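6 Setting up the towel station

This section covers mounting, gripper fitting, jog checks and the first trial run for the Saltau towel-handling cell with one robot arm and one hand-held gripper. It assumes that the table is bolted down or otherwise fixed and that the controller has been installed as described in Section 4. For two-arm cells, follow Section 7 instead.

6.1 Before you start

Have the following at the table:

Torque driver with the 4 mm hex bit
Spare fingertip caps (Cerik part group F, yellow)
Lint roller and a dry, lint-free cloth
Reference towel, plush, with bound edges
Cell log sheet

CAUTION: Set the arm to hold and press the emergency stop before touching the fingers. The gripper can close when power returns, even if no program is loaded.

6.2 Fitting the fingertip caps

1. Open the gripper fully from the Zillum panel (Tool > Open > Full).
2. Set the arm to hold and press the emergency stop.
3. Pull the old cap straight off the finger. Do not twist it. Twisting tears the inner rib and leaves rubber in the groove.
4. Wipe the bare finger with the dry cloth. Do not use alcohol on the finger or the cap.
5. Push the new cap on until the rim meets the shoulder of the finger. There should be no gap on either side.
6. Repeat for the second finger. Always change caps in pairs.
7. Release the emergency stop and close the gripper at low force. The two caps must meet along their full width. If they meet only at one corner, remove both caps and seat them again.

Note: The hand-held gripper takes the same caps as the arm gripper. Change both sets at the same visit and enter both in the log. A worn cap on one tool and a new one on the other gives different grip on the same cloth, and the two sets of recordings will not match.

Cap life on plush fabric is roughly 4,000 closures. The panel keeps a separate count for each tool under Tool > Wear. Reset the count only after the caps have been changed.

6.3 Placing the reference towel

1. Clear the table top and go over it with the lint roller.
2. Lay the towel on the table with the widest part toward the back. It need not be square or flat. A folded or slanted lie is acceptable as long as one far corner is free and on top.
3. Turn the free corner toward the arm.
4. Check that no part of the towel hangs over the near edge.
5. Jog the arm to the pick position and close at the plush setting (force 18).

The gripper should take the corner at the binding, with the fingers holding only the edge of the cloth. A deep grip bunches the pile and the corner will not release cleanly. Hold the hand-held gripper open on the near side of the table, with one finger to each side of the towel's lower point, and leave it there until the arm position has been confirmed.

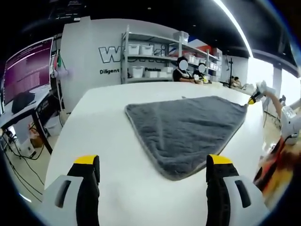

Figure 6-3. Arm gripper on the far right corner, hand-held gripper open at the near point.

If the arm closes beside the corner, do not move the towel to suit the arm. Correct the pick position as follows:

1. Open the gripper and raise the arm clear of the cloth.
2. Select Position > Pick > Edit.
3. Jog in fine steps until both fingertips straddle the binding.
4. Save the position and repeat the pick from the raised height.
5. Make three picks in a row without editing. If any of them misses, start again from step 1.

CAUTION: Keep your free hand off the table while the arm is being jogged. The fine step setting limits step length. It does not limit force.

6.4 Trial run

1. Set speed to 69 on the panel. Do not run the first trial at 100.
2. Start the program Kirkegaard-T (towel, single corner) and let the arm lift the corner.
3. Close the hand-held gripper on the near point of the towel and lift until the cloth is off the table.
4. Lower both ends together and release the near point first.
5. Check the corner for pulled loops. One or two are normal on new plush. A row of them means that the force is set too high.

Run the trial five times. Write the force, the speed and any missed picks on the log sheet – a run with no misses is entered as well.

6.5 Faults during the trial run

Cloth slips out as the arm lifts
Check the caps for lint. Clean them with the roller and try again before raising the force. If the fault returns, go to 6.2.

Gripper closes but the panel shows "No object"
The binding is thinner than the minimum width in the tool file. Select the file Plush-Bound and repeat the pick.

Arm stops partway through the lift
The cloth is caught under the table edge or held too tightly at the near point. Open the hand-held gripper, clear the fault on the panel and lay the towel out again.

Caps mark the cloth
New caps may leave a faint trace on light fabric. Close them on a scrap of white cotton until the trace stops.

6.6 Leaving the station

Open both grippers, send the arm to park and remove the towel. Do not leave cloth between closed fingers overnight – the caps take a set and will no longer meet along their full width. Place the hand-held gripper in its cradle with the fingers open.

Continue with Section 8 for weekly checks.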